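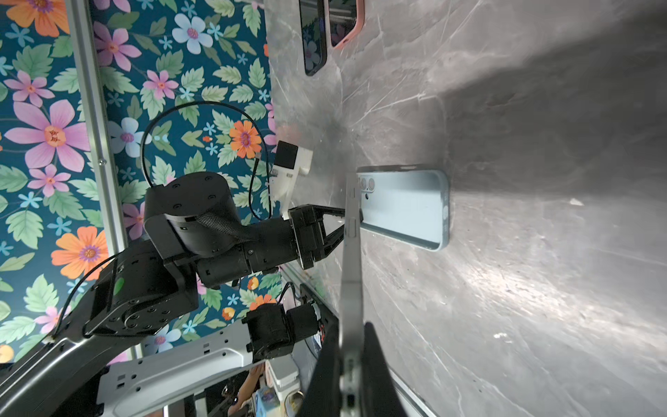 Recording a two-arm phone pick by teleoperation

This page covers recording demonstrations on the Norketti two-arm cell with the Tallari leader handles. It assumes both arms are calibrated and the wrist cameras stream to the Teduler recorder.

Before you start

Lay the phone face-down near the middle of the table, with its long edges clear on both sides. Park spare phones at the table edge, outside the path of either arm. A polished or marbled top throws bright reflections into a wrist camera, so lock exposure before the first take and leave it locked for the session.

Set the gripper force limit to 8 N on both arms. Set the leader scaling to 0.5 for the approach.

Recording a take

1. Move both arms to the home pose and hold still until the recorder shows Ready.

2. Press the left pedal to start. Wait one second before moving.

3. Bring the first arm in beside the short edge of the phone, finger face square to the edge. Stop short of contact.

4. Bring the second arm to the same end from the opposite side. The fingertips of the two grippers may come very close here – keep the first arm still while the second one moves.

5. Close the second gripper on the edge, then lift 300 mm at constant speed.

6. Hold for one second and press the pedal again to stop.

Keep each take under 800 frames. Longer takes usually contain a hesitation and should be repeated.

Checking the data

Replay every fifth take at half speed. Discard it if the fingers touch, if the phone slides before the grip closes, or if a cable crosses the lens. Loose camera cables need enough slack for full wrist rotation – secure them at the forearm, never at the finger.

Rotate the phone a few degrees between takes. After 5 good takes, swap in a phone with a different case and repeat from step 1.

Export with the Nikolovski preset. It keeps joint positions and gripper width and drops the pedal channel.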